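Oltton plant centre adds small-container bench

The Oltton plant centre has set up a potting and display bench for small containers, fitted out with black trays from the supplier Zodell. The bench opened to members in September and is intended for people who grow on windowsills and balconies.

The trays come in several shapes, among them a rectangular pattern with short corner feet and a smaller footed one meant to sit under a single pot. Zodell lists 16 patterns in the range, of which the centre has taken 6 for its first order. The order came to 289 pieces, most of them held in the store behind the main hall.

The work surface is light wood, made of joined planks. A grey metal platform with a perforated top stands on it - the same type is used in the Jilomitz glasshouse, where pots are left to drain after watering.
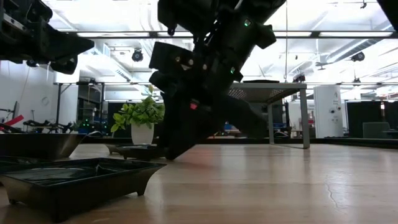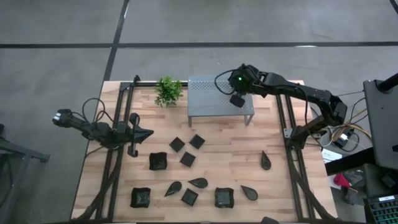
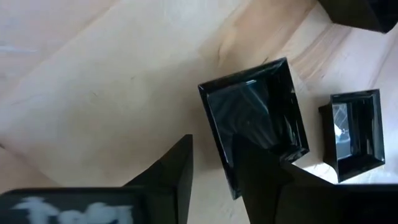
The wooden bench at Oltton with black pieces on it.

Square trays are to be used for seed sowing and the deeper ones for holding potted plants up to the point of sale. Staff will compare how much water each pattern holds before it reaches the rim, and how easily it can be lifted when full. The results will decide the second order.

The hall dates from 1916 and was first used for grading bulbs. It was re-wired last year under a contract with Lytvynenko, which also laid the drainage run on the north side. No further building work is planned before spring.

Members may bring their own pots to check them against the trays for size. Pots should be clean and free of old compost. Those with a base wider than the largest tray can be measured at the front desk, where a list of alternative sizes is kept. Trays are sold singly or in packs of 6, and chipped or scratched pieces may be exchanged on return of the receipt.

The bench is open from 10 am until 4 pm. Orders for the full Zodell range can be left at the desk until the end of the month.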